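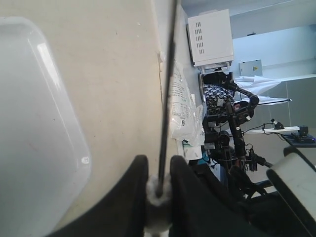

The proposal to shorten the Crichton branch library's opening hours from December warrants a more considered response than it has received. I have been a borrower there for 14 years and write in that capacity only.

The notice displayed in the foyer allowed residents 50 days to comment. It did not state that the Nisard mobile service would be withdrawn over the same period. 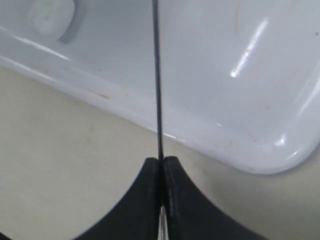

Vol. 5, No. 14

Residents of Borosden without a car would be left with the Wusura branch, which closes at 5 pm and has no direct bus. A petition bearing 200 signatures has been lodged with the council. No acknowledgement had been received at the time of writing.
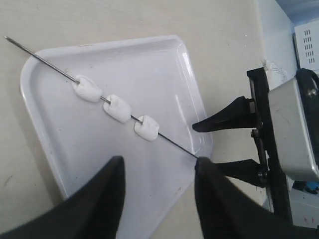

Page last modified: 09/01/2025

I would ask that the present hours be retained until the bus timetable has been reviewed. Written submissions may still be left at the front counter.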